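Furnished Rental Walk-Through: Furniture and Fixings
Property: Lanby Court, Unit 13
Date: 2020-03-23
Inspected by: Sorin Kovačević
Copy to: Bujar Karagiannis, Flerham Lettings

Living room
Bookcase fixed to wall – FAIL. Top bracket is there but the screw has pulled out of the drywall. Refit into a stud before the new tenant moves in.
Sofa legs tight – OK. Left rear leg was loose in October, now glued and holding.
Sofa fire label attached – OK. Under the seat deck, readable.
Coffee table glass – OK. No chips. Two rubber pads missing, replace.
Floor lamp cord – OK, but it runs under the rug. Move it along the baseboard.

Bedroom
Bed slats – FAIL. 3 cracked near the middle. Order from Pandholm, part 827. Don't let the bed be used until they are in.
Dresser anti-tip strap – OK. Pulled by hand, no movement.
Wardrobe doors – Needs work. Right door drops when opened past halfway. Hinge screws are too short.
Blind cords – OK. Cleat fitted high on the window side.

Dining area
Chairs – OK. One wobbles slightly, tightened on the spot.
Extension table lock – OK. Yordanov model, catch is stiff. A little wax would help. 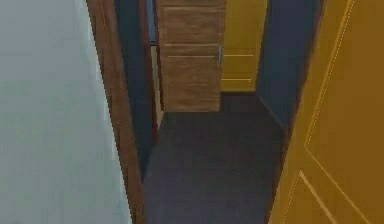 Hall
Clear walking width – 30 inches is the least we accept with furniture in place. Passed, but a deeper shoe cabinet would not fit.
Coat rack – OK. Four screws, all tight.
Runner – Needs work. Backing has worn smooth at one end. Replace it or put a grip pad under it.
Mirror – OK. Hung on two hooks – leave it that way.

Follow-up
Bookcase and bed slats first. The rest can wait for the next regular visit. Bujar to confirm who is paying for the slats, as the lease puts bed repairs on the owner.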